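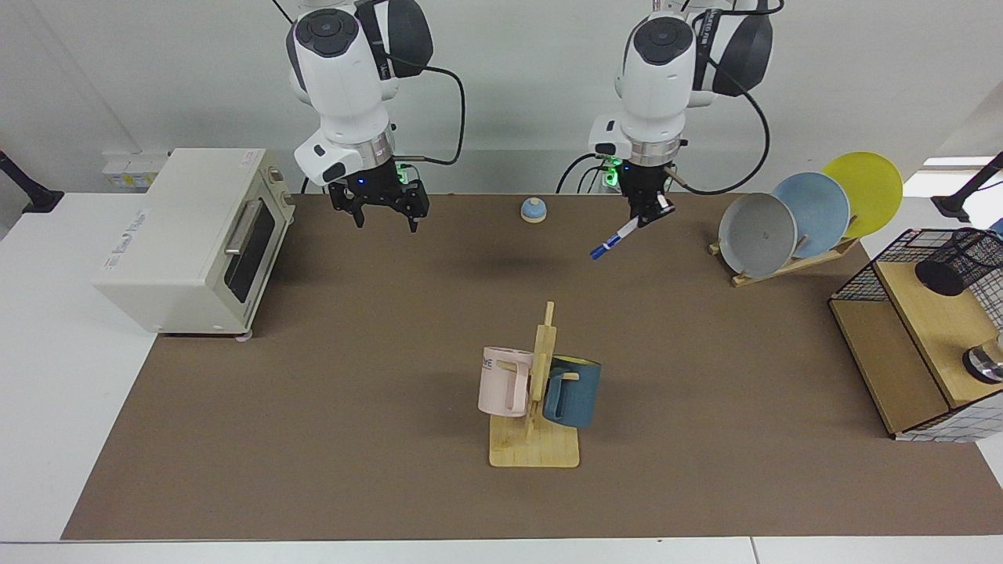

# Narka kitchen table demonstrations

Category: Datasets > Manipulation > Two-arm teleoperation
5 min read

Hello, and thank you for taking an interest in Narka. It's a modest collection of two-arm demonstrations recorded by remote control at a table laid out with ordinary kitchen things, and we've tried to write down everything we wished other people had written down when we were the ones downloading their data. If you only have a minute, read "Before you train" and come back to the rest later with a cup of tea.

## What you get

The release holds 900 episodes. Each one has the joint positions of both arms, the gripper openings, the commands sent by the operator, the video from every camera, and a short line of text saying what the operator was asked to do. The instructions are written the way people talk, so you'll find "hang the pink mug back up" next to "pop the mug on the tree, pink one please". We left these alone on purpose and would gently ask you to do the same if you make a cleaned-up copy (or at least keep the originals in a second column!).

"Left" and "right" always mean the robot's own left and right. From a camera that faces the arms these are swapped, and it has caught out every single person who has joined the project, myself included.

## How the demonstrations were made

The operator sits at the Uvari station, a pair of small hand-held leader arms, and the two arms at the table copy the movement. There is a little lag, which you get used to after a morning or so - new operators tend to overshoot when closing the fingers, and you can see it in their early episodes. Those are included and marked `practice: true`.

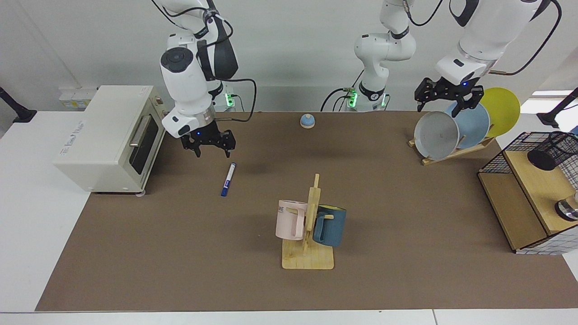
We asked operators to move at whatever speed felt comfortable and to carry on after a slip, as long as the object was still within reach. Recoveries are some of the most useful things in the collection, I think, and 154 episodes contain at least one. They carry the tag `recovery`, with a start and end time for each attempt. If something rolled off the table altogether we stopped, and the episode went into the `abandoned` folder.

Both arms are recorded even when the task only needs one of them. The idle arm drifts a tiny bit as the operator's other hand relaxes, so please don't read any meaning into that.

## Before you train

- Split by session and never by episode. Episodes from one session share their layout and light, and a random split will flatter your results.
- Gripper opening is stored from 0 to 100, where 100 is fully open. Version 1 had it the other way round. Sorry about that.
- Timestamps come from the recording computer. The Dabbas loader lines the cameras up with the joint readings for you; if you write your own, match to the nearest earlier reading.
- Sessions recorded in March have a slightly different head camera angle, and the calibration file for them is separate.

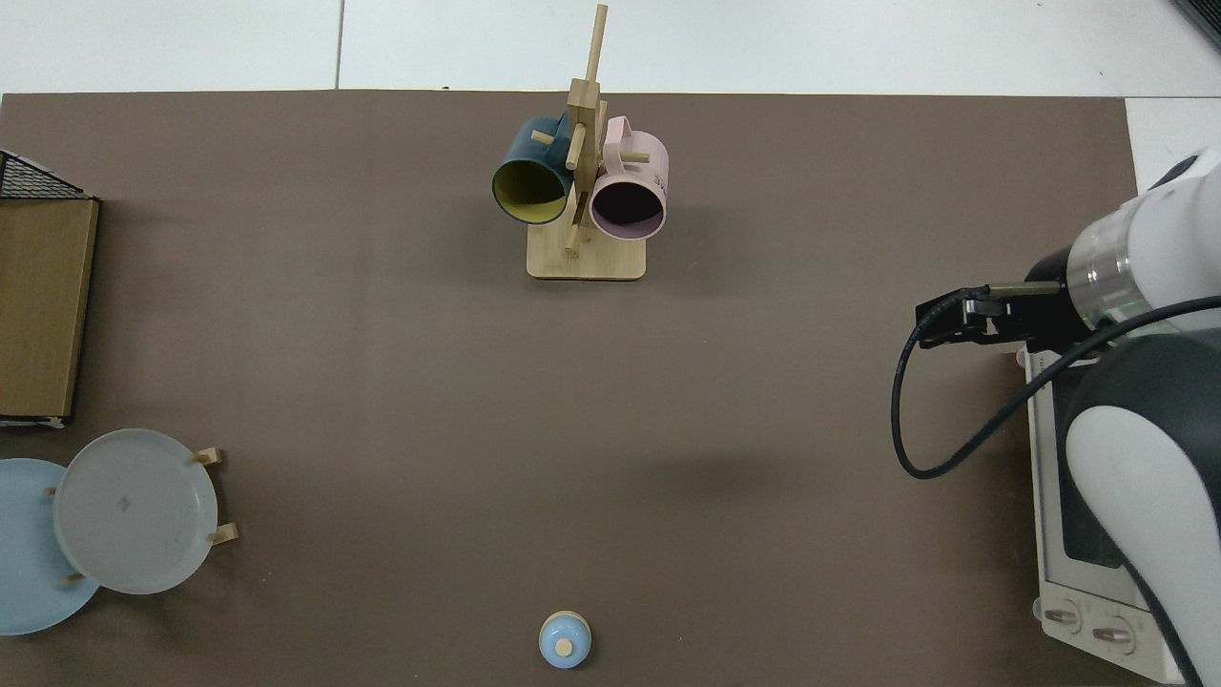

**Can I use the head camera on its own, without the fixed views?**

You can, and the loader has a `head_only` setting for it. Expect the arms to hide the object during some grasps, so it helps to give the model a short history of frames along with the current one.

## Known problems

A few instruction lines have spelling mistakes. Some episodes begin with the operator already moving, because the record pedal was pressed late. The force readings are missing from sessions 2 and later, after we changed the gripper firmware, and we haven't found a good way to fill them in.

## Contact and thanks

The collection is looked after by Radoslava Oravec at Sturkano. Corrections are very welcome, and so are short notes telling us what you built - we do read them all, even when the reply is slow.

Related

- Dabbas loader: installation and first steps
- Setting up a Uvari station at a shared desk
- Narka version 1 (archived)
- Writing instructions for operators
- Changelog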